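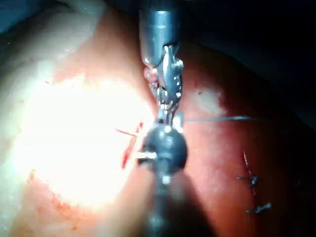
Instrument tips nearly touching over the tissue.

Where Salstead stops: notes on a boundary, written while house hunting

I have been looking at houses in and near Salstead since January, and most of my time has gone on a question I had expected to settle in one evening: which of the listed houses are in Salstead at all. Agents use the name for anything with a view of the church. The post uses it for a wider area again. The parish, which sets part of the council tax and decides which plan applies to your extension, uses it for much less.

There are three places to keep apart. Salstead is the small town, with the market square, the station and both schools. Clernel is the village on the slope to the north, separate on the ground but sharing the postal town. Kestolau is the newer estate to the east, named after the farm it was built on, and it is the one that causes the trouble.

The parish of Salstead has 1,958 dwellings according to the newsletter pinned up in the library. I had assumed that included Kestolau. It includes the first two phases. The third phase was built across a field ditch, and the ditch is the parish boundary, so the houses beyond it belong to Clernel for parish purposes. There are 31 of them. They have a Kestolau street name, a Salstead postal address and a Clernel precept. The school admissions area follows a fourth line, drawn along the railway, and ignores all of this.

For anyone doing the same exercise, the order I would check things in is as follows.

Parish. Use the council's map search and not the agent's particulars. Enter the full address, because the postcode alone returns the centre of the postcode, and in two cases I tried the centre was on the wrong side of the ditch. The result page shows the parish name in small type under the ward.

Estate charge. Phases one and two of Kestolau have adopted roads. Phase three does not, and a management company called Luangrath Estates collects a yearly sum for the verges, the play area and the pond. The sum is reviewed each spring. The sellers' form should give the last three years' figures. One form I was sent gave only the current year, and I had to ask twice for the rest.

Drainage. Old Salstead has combined drains, meaning that rainwater and foul water share a pipe. Kestolau has them separate. Clernel has a mixture, and several of the cottages above the chapel are not on the main sewer. If the listing says "private drainage", ask whether it is a septic tank or a treatment plant, where it discharges, and when it was last emptied. The agent will say they will find out. Allow a week.

Ground. The lower part of the town is on river gravel and the slope is clay. I do not know enough to say more than that, except that the surveyor I rang quoted a higher fee for Clernel without being asked about the clay.
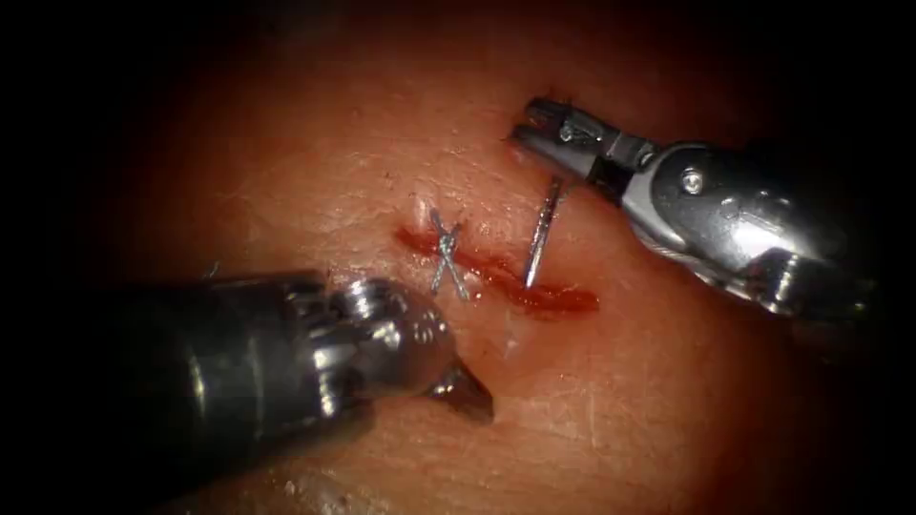

The planning boundary is a separate matter from the parish one and is worth an evening with the printed map. The council draws a line round each settlement, and building outside it is treated as building in open country. For Salstead the line is compact and follows back fences. For Clernel it is a long strip on either side of the one street, shaded red, and it has much the same outline as the incision in the picture: thin and streaky at the left-hand end, thickening into a solid red band in the right half, with a slight downward slant the whole way along. The thin end is the old village, where the line is pulled in tight behind the cottages and most of the gardens fall outside it. The thick end is the later housing, where whole gardens fall inside. Two houses at similar prices can therefore have quite different prospects for a garage or an annexe. I have seen a listing at the thin end describe its paddock as having "potential, subject to planning", and on the map it is open country on three sides.

The council keeps a 20 metre strip along the ditch clear of permanent structures for maintenance access. This catches the back gardens of the last row of Kestolau phase three. A shed on slabs is apparently tolerated. A garden room on a concrete base is not, and at least one of the houses I looked at has one. The seller's answer on whether permission had been obtained was that it had been there when they bought. I have not taken that one further.

On walking distances, the particulars are optimistic. The phase three sales sheet gives a time to the station that only works if you cut through the allotments, and the allotment gate is locked in the evening. By road and footpath it took me some 20 minutes at a normal pace, carrying a bag. From the Clernel chapel it is longer, and uphill on the way back. The bus does serve Clernel but the last one leaves the square before the later trains arrive.

Prices I will leave out, as they will be wrong by the time this is read. The pattern is that old Salstead costs more per square metre than Kestolau and has worse parking. Clernel is uneven, because few houses there are alike and few come up. The phase three houses have been a little cheaper than identical ones in phase two, and my guess is that this is the Luangrath charge and little to do with the parish. I have not tested it.

At present I have two houses left on the list. One is a terrace off the square with combined drains and no parking. The other is in Kestolau phase two, one street short of the ditch, with an adopted road and a north-facing garden. I am waiting for the drainage search on the first and a reply about a party fence on the second, and will add the results underneath when they come.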